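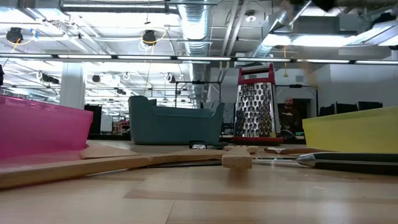 **Plotell, a grasp planner for cluttered tables**

Two months in, I'd keep it, with reservations. Plotell picks a grasp from a single view and then checks it against everything nearby before the arm moves. We ran it on kitchen items, 50 trials per method, with Plivness as the baseline. Plotell completed 76 percent of its picks and Plivness 29 percent.

Flat things are still the weak spot. Spatulas and knives accounted for most of the failures -- the planner tends to aim too high on a thin handle. The box grater was easy by its top handle.

Setup is slow and the docs skip the calibration step. Shafiq Bandara got ours working after editing the config by hand. Planning takes around 2 seconds per grasp, fine for our tests.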